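Lecture 3 – teaching by hand vs. teaching by remote
10 Sep 2019

Left over from last time: log your own sessions, not your partner's. Sheets go in the Killum folder.

Two ways to get a demo.

1. Remote control (teleop). Operator sits away from the arm, moves a leader arm or joystick. Upside – every recorded motion is one the robot can do. Downside – slow, delay, little feel for contact. New operators squeeze too hard on cloth. Barari lab setup works this way.

2. By hand. Either push the arm itself around (kinesthetic) or carry a hand-held gripper with a camera on it and just do the job. Fast, goes anywhere, no arm needed. But you can reach poses the robot cant. Check reach BEFORE training, not after.

Cloth is the hard case. No fixed shape, layers stick, edge hides under itself. Folding demos: pick a grasp point, go in low, close slow, lift a little, pause, then move. The pause matters more than people think – gives you a clean cut point between steps.

Numbers for the Kurkcombe project: 100 demos per garment type to start, 2,000 for the full set. Do not pad with bad ones. If you fumble, finish the fold anyway and mark it "recovery", those are usefull.

Common faults
- hand in view of the lens
- strong sun, washed out color
- same start pose every time
- stopping the recording before fingers open

Vary the room, the bedding, the light. A policy trained on one table learns the table.

Reading for next time: Barbosa handout, first half only. Lab reports due in November, format same as before.
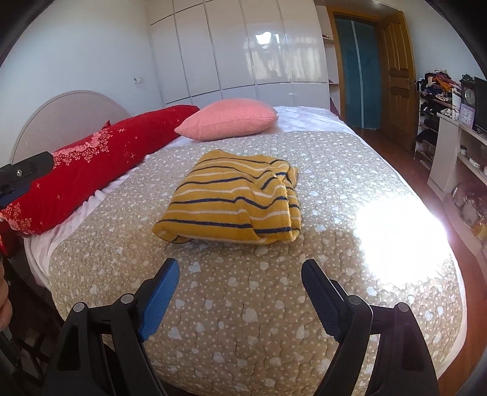
Bring your own laptop to the lab, and charge it first. Outlets are on the back wall only.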